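Speaker notes: Keeping office computers longer (Terholm library staff day)

Start slowly. Wait until people have sat down. Say good morning, say my name, Tamunoemi Wike, and thank the Partington branch for the room.

First point. When I came to the Flukbridge office, we replaced every computer after a fixed period, and no person asked if it was slow. Ask the room: who knows the age of the machine on their desk? Let them answer. Do not hurry here.

Second point, the cost. We had 30 desktops on the list for replacement. We checked each one and kept 25. Most needed only more memory or a new disk. Pause, drink water.

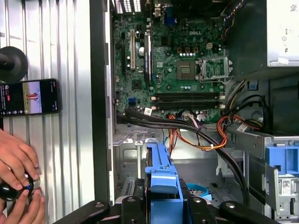 Dell desktop opened up, processor socket empty.

Explain that a part can be changed one at a time — many colleagues believe the computer is one closed thing. Keep it short, 2 minutes, they are not technicians.

Third point, the list. Every machine gets one line in the Tikura sheet: where it stands, who uses it, what was changed. Show how to fill in a line. Mention that the old column for "condition" is gone, people wrote "fine" in all of them.

If somebody asks about laptops: different subject, I will answer by e-mail.

Questions until 11, then coffee is in the corridor. Remind them to return the badges.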